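Drawstring bag

A drawstring bag is a bag that closes by pulling a cord through a channel sewn around its mouth. That's the short version, and I could stop there, but I've been sewing these things since I was a kid and I have a lot more to say about them than one sentence.

Names

You'll hear drawstring pouch, ditty bag, cinch sack, duffel (wrongly, most of the time) and, where I grew up in Skivorton, just "pull bag." My grandmother called every one of them a shoe bag no matter what was in it, including onions. Sailors' ditty bags are the fancy cousins, with worked eyelets and a braided lanyard on top. Gym sacks are the ones with cords long enough to go over your shoulders.

How it works

The channel is called a casing. You fold the top edge of the cloth down, stitch along the fold, and leave a gap to feed the cord in. Pull the cord and the cloth bunches up until the mouth shuts. The friction of all those little folds is what keeps it shut, so a slick cord in slick cloth will creep open again, and a cotton cord in cotton cloth mostly stays where you left it.

There are two common setups. With a single cord, both ends come out of the same gap, and you tie them or use a toggle. With a double cord, each one runs the whole way around and comes out on opposite sides, so you pull both ways at once. The double kind closes more evenly and I use it for nearly everything now. It does eat cord, though! For each cord you need twice the width of the bag plus enough for the knot and a tail to hold, and I still come up short on the second one more often than I'd like to admit.

Cloth

Quilting cotton is the usual choice for small pouches. It's cheap, it presses flat, and it comes in every print on earth (fruit, foxes, tiny sailboats, whatever you want). Linen looks lovely and frays like mad, so finish the edges first. Canvas is good for tools and bad for anything under six inches wide, as the gathered top turns into a stiff lump that won't close. Nylon is for hiking gear. I've tried velvet exactly once, for a set of dice, and the casing was a misery to turn.

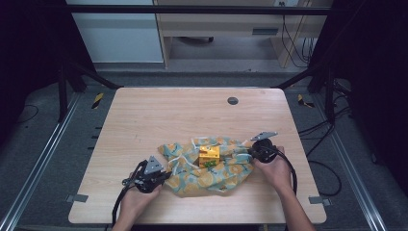 Javiera Farías wrote in after an earlier version of this article to say I was being unfair to canvas: a lighter weight gathers perfectly well if you make the casing a bit wider than the pattern says, and hers have been holding chess pieces for years. Fair enough. I made one her way and it does close, with a bit of a tug. I'd still pick cotton for a small one, but I've dropped the word "never" from this section.

Cord

Cotton cord grips best. Satin ribbon is pretty and slips. Polyester cord wears very well and the ends can be melted to stop them from fraying, where cotton ends want a knot or a dab of glue. I buy mine on big spools from Clumex and I've had no complaints, apart from one batch of "white" that was clearly cream.

Thread the cord with a safety pin or a bodkin. If it vanishes back inside the casing halfway around (it will, sooner or later), scrunch the cloth over the pin and work it along with your fingertips, and don't unpick anything until you've given that a decent try.

Uses

Marbles, game pieces, jewelry, laundry, lavender, bread, shoes. Gift wrapping is the one I've come around to lately. You put the present in, pull, tie a bow, and the bag goes back in the drawer for next November's birthdays. My sister and I have been passing the same striped one back and forth since 2000, and by now the bag gets more comments than the presents.

There's a small museum in Clokthorpe with a whole case of embroidered purses that close this way. The one I love best is item 1119, a little green silk thing with a tassel at each corner, and I've been meaning to copy it for ages.

Care

Wash cloth bags with the cord tied in a loose bow, or you'll find it in the lint trap. Hang them upside down to dry. If the casing wears through at the openings, which is where they always go first, a short row of zigzag on each side will hold it for a good while yet. Santino Toledo's booklet on mending has a nice drawing of this on page 2.

See also: casing, ditty bag, reticule, toggle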